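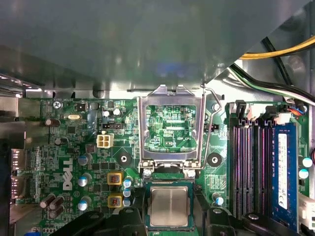 Old office desktop gets loud and hot every afternoon, is it worth fixing?

Asked by Aidan Gallagher, Elville

Hello all, and thank you in advance for your patience. I keep the books for my sister's garden store and we're still using a desktop we bought used 8 years ago. It's been a good machine! But since September the fan starts roaring after lunch, and on Friday it shut itself off in the middle of payroll. The little temperature program says 69 degrees when I'm only typing. The shop in Phelan wants $66 just to look at it. Should I pay, or put that toward a newer one?

3 answers

Jollow
Don't give up on it yet, Aidan. I nursed one like that along for years for my mother-in-law (she only wanted her card games and her email). Unplug it, take it outside, and blow the dust out with canned air, holding the fan blades still with a finger. Then look at the paste between the processor and the heatsink. After that many years it's usually dried up like old toothpaste. Wipe it off with rubbing alcohol, put on a dab the size of a pea, and tighten the screws a little at a time, going corner to corner. If you end up lifting the processor out, please don't touch the contacts in the socket, they bend if you look at them wrong. And back up your payroll files first!

Jurkia
just buy a new one

tomatoes4sale
I'd go along with Jollow, and I'd also ask where it sits. Mine was in a cabinet with the door shut and it ran so much cooler once I moved it out onto the desk. 69 while typing is too warm for my liking. If you do the paste and it still shuts off, then I'd start wondering about the power supply. How much memory does it have, by the way?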